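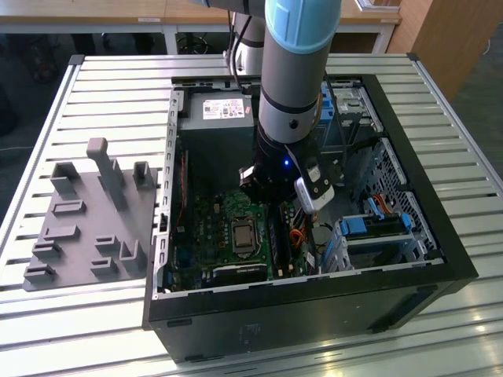
*Page last changed: Saturday, January 26, 2019*

# Review: Zirnura holder board, after one term of student use

The Zirnura board is a set of print files for a flat base with holders on it. You print it, set it down next to an open desktop computer, and it gives a robot arm somewhere to put parts down and pick them up again. Drolon sells the files for 4,000 yen. You get the models, a drawing with the distances between holders, a short manual, and the right to print as many copies as you want inside one school.

I advise the robotics club at Trillemden, and we bought the files in September for the computer assembly project. The project is simple to state. A student team gets an old desktop computer on its side with the panel off, and has to get the arm to move memory modules between the slots and the board. Later teams are supposed to get to cables and drives. This year's team was Riku Kikuchi, Sayaka Katayama and Binta Adebisi, and most of what follows comes from their log and from watching them work.

## Printing it

The base is too large for the club's printer in one piece. The files include a split version that joins with pegs, and we used that first. The pegs were tight. Binta sanded them for most of a meeting and the joint still had a step in it. For the second copy we asked Tsuchiya, the print shop near the station, to do the base in one go on their larger machine. It came back flat and it is the one we use. If you have to pay for the outside print, the base will cost you more than the files did, so work that in before you order.

We printed ours in plain gray. The manual says to use any color with a matte finish. I would stick with that advice. Sayaka tried a glossy filament on a spare holder and the vision code had trouble finding its edges under the room lights.

The low holders printed without trouble. The tall post is the weak part. It is thin for its height, and our first one snapped at the base when somebody set a toolbox down beside it. We reprinted it with thicker walls and more infill. The files let you change this but the manual does not suggest it, and I think it should.

## Setting it up

The board has no clamps. On a smooth table I expect it would slide. Ours sits on a slatted aluminum table, and the team used thin rubber pads under the corners. That held for normal placing. It did not hold when the arm came down too low on a holder, which in the first few weeks was often.

A proper way to fasten the base would be the first thing I'd ask Drolon for. Riku drew a bracket that grips the edge of the base and bolts into a groove in the table. He offered the drawing to Drolon by email and got a polite reply.

Once the board is down, you teach the arm the position of the post and a corner of the base, and the drawing gives you the rest. This worked well. The distances in the drawing matched our one-piece print closely enough that the team never had to teach a holder separately. On the pegged version they had to teach every holder on the far side of the joint.

Leave space between the board and the computer case. The team started with the two close together to keep the moves short, and the arm kept passing near the rim of the case on the way across. They raised the travel height and stopped worrying about it. The runs got slower. I didn't mind that, although Riku did.

## Using it with memory modules

Our gripper is a two-finger type with a camera at the wrist. The students used the wrist camera for the last part of each approach and the fixed camera for everything else.

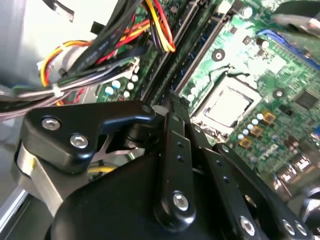

*Wrist camera view. The two memory slots run up from the tip of the finger link.*

Getting a module into a holder on the board is easy. The openings are wide enough to forgive a small error and the module drops in if you let go a little above it. Picking it up again is harder, because the module can lean in the holder. The fingers then close on it at an angle, and the angle is still there when it reaches the slot on the motherboard. A slot does not forgive much.

The team spent weeks on this. Their log has a long section on it titled "lean," with many sketches. Their first fix was foam tape inside the holders. It worked for a day or so and then packed down. Sayaka's fix was better. She edited the model to narrow the opening toward the bottom, so that a module settles upright as it goes in. It took her three tries to get the taper right. We have printed all the module holders that way now, and I would not go back to the originals.

With the narrow holders, the team could do up to 11 full moves in an afternoon meeting before something needed a person's hand. With the originals they were glad to finish a few.

I should be fair about where the rest of the trouble came from, because much of it was the computer. The cables in an old desktop go wherever they want. A bundle that was clear of the slots at the start of the meeting would be leaning over them an hour later. The board can't help you there. Binta wrote a check that compares the fixed camera view with a saved one and stops the arm if the area near the slots has changed. It stops too often, but I'd sooner have that than a torn cable.
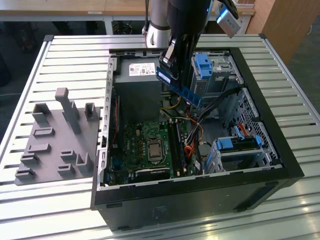 How the module sits in the fingers matters as well. The team got its best results gripping near the middle and keeping the arm's tilt small on the way over, then straightening up above the slot before going down. Gripping near one end lets the module swing. The manual for the board has a page on this, with decent diagrams, and it is the page I would give to a new student first.

## The taller holders

I have less to say about these. The upright holders are meant for larger parts, and the manual shows expansion cards and small drives. We tried one card. It stood up fine and the arm lifted it out fine, and then we ran out of term. The corner bracket is meant to square up a part by pushing it into the corner. Riku used it on a module that had been gripped crooked and it did straighten it. It needs a firm base to push against, so see what I said about fastening.

## What the students thought

I asked each of them for a line.

Riku: "Good layout, bad pegs. I would buy it again and draw my own base."

Sayaka: "The files are clean and easy to edit. That is the main reason to pay for them."

Binta: "I wish the post was stronger. Also the manual should say to tie the cables back first."

Genji Onishi, who runs the evening class in the same building, borrowed the pegged copy for his beginners. He had them placing wooden blocks in the low holders by the second session and was happy with it. For that sort of use the step in the joint makes no difference, and you could print it at home.

## Should a club buy it

If you have someone who likes drawing parts, that person could make a similar board in a few weekends. Our team could do it now. They could not have done it in September, and having the board ready meant they spent the term on the arm. For a new project I think the price is fair.

If you already have a fixture that works, I don't see much here to switch for. The taper edit is the most useful thing we have, and it's our own.

Good:

- Drawing matches the print if the base is one piece
- Files are easy to edit
- Section on gripping modules in the manual

Not so good:

- No way to fasten it to a table
- Tall post breaks
- Peg joint leaves a step
- Module holders are too loose at the bottom

I'd give it three out of five as sold, and higher with the changes above. Sayaka's edited holders and Riku's bracket drawing are in the club's shared folder. Other schools that own the files can write to me for a copy, and please say which version of the base you printed, as the bracket only fits the one-piece one.

Genji Hirose
Robotics club, Trillemden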